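Search this site Go
Last updated February 27, 2025
By Nerys Nicholas

Strain relief

Strain relief is whatever keeps a pull on a cable from becoming a pull on the place where the wires are joined. I've been mending lamps, amps and other people's headphones for years, and I'd say most of the dead cords I open up died within an inch or two of the plug. The copper in the middle is nearly always fine!

The oldest kind is a knot. Lamp makers used to tie the two wires together inside the plug or socket (you'll see it called the Underwriters knot) so that a tug landed on the knot and left the screws alone. I still tie one when there's room, though plenty of modern plugs are too small for it.

Next come clamps. A clamp grips the outer jacket, usually with a little bar and a pair of screws, and the important word there is jacket. If you strip the cord back too far, the bar closes on the thin inner wires and you've made things worse. My first repair, a desk fan from a junk shop in Ziltholm, had exactly that problem and I blamed the switch for a whole December.

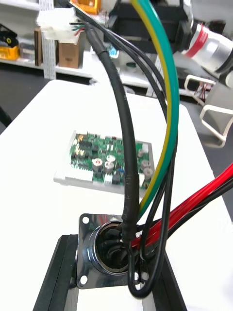

Then there's the molded boot, the ribbed rubber bit on the back of a plug. It spreads a bend over a longer stretch so the cord can't fold sharply at one point. Some are lovely and soft. Others are so stiff that they just move the sharp bend further along, and I've got a Nurno hair dryer that frayed right at the end of its boot.

Heat-shrink tubing gets used the same way, and people argue about it. It stiffens a cable and covers a join nicely, but it doesn't hold the cable to anything, so I count it as half a fix. My friend James swears by two layers, a long one under a short one. I've tried it on a Vustora headphone lead and it's held up for 7 months so far, which is better than I expected.

See also: cable gland, grommet, bend radius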